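Laundry Habits and Water Use in Shared Student Housing
Project report, Household Resources module
July 2023

1. Background

Our group was asked to pick one everyday activity and find out how much water it uses in a real building. We chose laundry in Yorath House, a residence hall with one shared laundry room on the ground floor. Three of us live there, so access was easy, and the hall office agreed to let us read the water meter that serves only the laundry room.

There has been a lot written on water use in family homes. Student halls are different in a few ways. People pay per load, they carry everything down several flights of stairs, and they often do not know how the machines work. We wanted to see whether the price per load makes people wait until they have a full basket, or whether they wash small loads anyway.

2. What we did

The study ran through April. We read the meter every morning before the laundry room opened and wrote the number in a notebook kept behind the front desk. The machines keep their own cycle count, and the hall office printed it for us at the end of the month.

We also put a short paper survey on the folding table. It asked how full the drum was, which program was used and why. Residents dropped the sheets into a box by the door. At the end we had 283 sheets that could be used. Sheets with no program marked were left out.

The machines are all the same model and offer four programs: quick, normal, heavy and rinse only. The price is the same for each.

3. Meter results

The laundry room used 2,719 cubic feet of water during the study. Use went up at the end of the month and dropped over the spring break, as we expected. The highest reading came the day after the break, when people returned with bags of clothes from trips.

There was one problem with the readings. For 2 mornings the laundry room was locked for floor repairs and we could not get to the meter. The total is not affected, but the daily figures for that stretch had to be averaged, and they are marked with a star in the appendix.

4. Survey results

Most people said the drum was half full or a little more. Very few marked "completely full." When we asked why, the most common answer was that they had run out of one thing, usually socks or gym clothes, and could not wait any longer. Sorting by color was another common reason. A resident with a small amount of white clothing will often pay for a whole load to wash it.

The normal program was the most popular by far. Some residents wrote that they did not know what the other programs did. A few said they used heavy for everything because it cost the same and seemed like better value. This was the finding that surprised us most - the flat price seems to push some people toward the program with the longest rinse.

The detergent most often named was Puda, which is sold in the small shop next to the hall. Several people said they had no measuring cap and poured by eye. Too much soap can lead to a second rinse, and rinse only was used more than we thought it would be.

5. Comparison with Bavari Court

Bavari Court is a smaller hall across the road, where laundry is included in the rent. We had no meter there, so we could only hand out the same survey. We got just 8 sheets back, which is too few to compare in numbers. The answers we did get described smaller loads and more of them. A proper comparison would need a meter and a better place for the box, as ours was put in a hallway that most residents do not use. 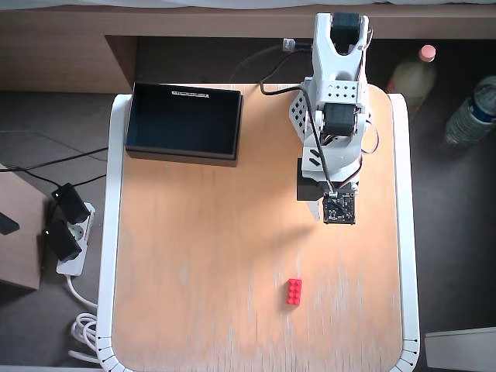

6. Limits of the study

The survey relied on people judging their own loads. "Half full" can mean different things, and dry clothes take up more room before they are pushed down. People who care about water may also have been more willing to fill in a sheet.

One month is short. Winter clothes are heavier and would probably give a different result, and the spring break changed the pattern in the middle of our study.

7. Suggestions

We gave the hall office a one-page summary with three suggestions. The first is a sign above the machines that explains the four programs in plain words. The second is a lower price for the quick program. The third is a shared whites basket, where residents on the same floor could put a load together using mesh bags. The office liked the sign and said the price would have to be raised with Uvska, the company that leases the machines to the hall. The shared basket got a mixed reaction from residents - some did not want their clothes washed with anyone else's.

If another group takes this up next year, we recommend starting in the fall and asking for the cycle count by program, which we only learned about after our printout had been made.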